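Nuravmont Introduces Cocco Sorting Guidelines and Flullent Bin Liner for Workplace Kitchens

New product line addresses mixed waste in shared break rooms and small food service areas

October 17, 2023 – Nuravmont, a supplier of waste handling products for offices, schools and small food service operators, today announced the release of Flullent, a compostable liner for countertop and under-counter bins, together with Cocco, a set of written sorting guidelines for shared kitchens. Both are available to order now through the company's regional distributors.

Flullent is offered in three sizes and is intended for food scraps, coffee grounds, tea bags and food-soiled paper. The liner is made from a starch-based film and is supplied on coreless rolls of 29 liners. It fits bins with a straight or slightly tapered wall and does not require a retaining ring, although one can be used. The film has a matte outer surface so that stacked liners separate without static cling.

Cocco is a printed and digital document set. It covers bin placement, bin labeling, collection intervals and the treatment of items that do not belong clearly to one waste stream. It is supplied at no charge with orders of Flullent and can be purchased separately by sites that already have a liner supplier.

"Most of the questions we receive from customers concern the material that goes into the bin, and the bin itself comes second," said Milan Van Wijk, director of product development at Nuravmont. "A liner will perform to its rating if the contents are what it was rated for. We decided to publish the sorting guidance in the same release so that the two could be read together."

Liner Specifications

The standard Flullent liner has a working capacity of 6 gallons. A smaller countertop size and a larger floor bin size use the same film at the same thickness. All three sizes have a flat bottom seal with a reinforced corner fold. Nuravmont selected the flat seal over a star seal after internal trials showed that liquid collecting at the base was easier to contain when the liner was lifted straight up from the bin.

The recommended maximum time in use is three days for food scraps at normal room temperature. Sites with high volumes of fruit waste or coffee grounds should plan on daily changes. Liners should be stored in their carton, away from direct sunlight and from heat sources such as dishwashers and water heaters. Shelf life in the unopened carton is 18 months from the date of manufacture, which is printed on the short end of each carton.

Flullent is not intended for hot liquids, cooking oil, sharp objects or cleaning chemicals. It should not be used in compactors. Customers should confirm with their local hauler that lined food scraps are accepted, as acceptance rules differ between composting facilities. Some facilities take food scraps only when they are emptied from the liner, and in those cases the liner must be handled according to the hauler's instructions.

Three-Stream Layout

The Cocco guidelines are written around a three-stream layout: food scraps, recyclable containers and paper, and landfill. A fourth stream for returnable bottles may be added where a deposit program is in place. The guidelines recommend that the bins stand side by side and in the same order at every collection point in a building. Where a floor has more than one kitchen, the order should be copied exactly, including the left-to-right direction.

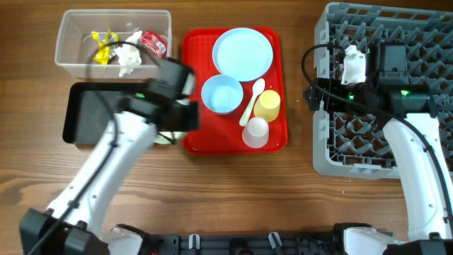 Packaging waste from snacks and single-serve products accounts for a large share of the sorting errors described in the guidelines. Film wrappers are light, they hold their shape when crushed, and they are often thrown away in the same motion as the napkin used with them. A typical case is a bin holding a crumpled yellow wrapper, a wadded white tissue or napkin and a crushed red package. Under Cocco, each item is judged on its own. The wrapper and the package go to landfill unless a local program accepts that type of material. A plain paper napkin or tissue that has been in contact with food may go with food scraps where the hauler permits it. If the paper has been used with a cleaning product, it goes to landfill in every case.

The guidelines also recommend clear or translucent containers for any bin placed on a work surface. Cleaning staff can check the contents from the side without handling them, and a misplaced item can be removed before the liner is tied. Opaque bins remain suitable for floor use and for areas open to visitors.

Labels should be placed on the front wall of the bin and repeated on the wall or cabinet behind it. Lid labels alone are not recommended, as they cannot be read when the lid is raised. Cocco includes a label set in two sizes, with large lettering and a short list of accepted items under each heading. Sites may edit the list to match local rules. A blank version is provided for this purpose.

Collection Intervals

Cocco assigns collection intervals by stream. Food scraps are collected daily in kitchens where hot meals are prepared and every second working day elsewhere. Containers and paper are collected when the bin is three-quarters full. Landfill is collected weekly at a minimum, or sooner if the bin has received food by mistake.

Bins should be rinsed and dried before a new liner is fitted. Residual water between the bin wall and the liner is a common cause of early film failure, according to Shinji Murakami, who manages materials testing for the company.

"Starch-based film takes up moisture from both sides," Murakami said. "In our tests, a liner fitted into a wet bin lost strength sooner than a liner with the same contents in a dry bin. The instruction to dry the bin is printed on the carton and again on the first sheet of the guidelines."

Murakami added that double lining does not correct the problem and is not advised. Where extra strength is needed, customers should move to a shorter change interval or a smaller bin.

Pilot Use at Vorotar

Before release, Flullent and a draft of the Cocco guidelines were used at the headquarters of Vorotar, a maker of pump fittings. The site has a staff canteen and a break room on each floor of its office building. Over 3000 liners were used during the pilot.

Arturo Costa, facilities manager at Vorotar, said the main change on site was the fixed bin order. Previously, each break room had been arranged according to the space available, and bins were moved when furniture was moved.

"We marked the positions on the floor and on the counters," Costa said. "After that, the cleaning contractor reported fewer bags that had to be downgraded to landfill. We still have trouble with coffee cup lids. They end up in all three bins."

Coffee cup lids were added to the list of doubtful items in the final version of the guidelines as a result of the pilot. The entry instructs users to separate the lid from the cup, check the material code and place the lid in landfill if no code can be found. Similar entries cover tea bags with a synthetic mesh, plastic-lined paper bowls, wooden stirrers and foil lids from yogurt containers.

The pilot also led to a change in the liner itself. The first production run had a translucent green tint, and the cleaning contractor found it hard to tell a food scraps bag from a landfill bag under low light in the collection area. The released version carries a wide printed band below the top edge, which remains visible after the liner is tied.

Training Materials

Nuravmont will supply a short training outline with each Cocco set. The outline is meant for a supervisor to deliver in person during a regular staff meeting and does not need a projector or an internet connection. It covers the bin order, the list of doubtful items and the procedure for reporting a damaged or missing label.

Amedeo Longo, who wrote the outline, said it was kept brief because of staff turnover at many customer sites. "A new person should be able to learn the system on the first day," Longo said. "The detail is in the reference sheets. The outline only has to get them to the right bin and tell them where the sheets are kept."

The reference sheets are printed on coated stock and punched for a ring binder. Digital copies are provided as print-ready files. Customers who purchase Cocco will receive revised sheets when the list of doubtful items is updated.

Availability

Flullent liners in all three sizes ship in cartons of 10 rolls. The floor bin size may be subject to a longer lead time during the first weeks after release. Sample rolls can be requested by facilities managers, cleaning contractors and distributors. Orders for the company's existing polyethylene liners are not affected, and those products remain in the catalog.

"We expect many sites to run both liner types," said Corrado Fontana, sales manager at Nuravmont. "The compostable film goes in the food scraps bin – the other streams can stay with whatever they use today."

About Nuravmont

Nuravmont supplies bins, liners, labels and collection carts for indoor waste handling. Its products are sold through distributors to offices, schools, clinics and small food service businesses.

Media Contact

Corrado Fontana
Sales Manager, Nuravmont
Product data sheets and carton dimensions are available on request.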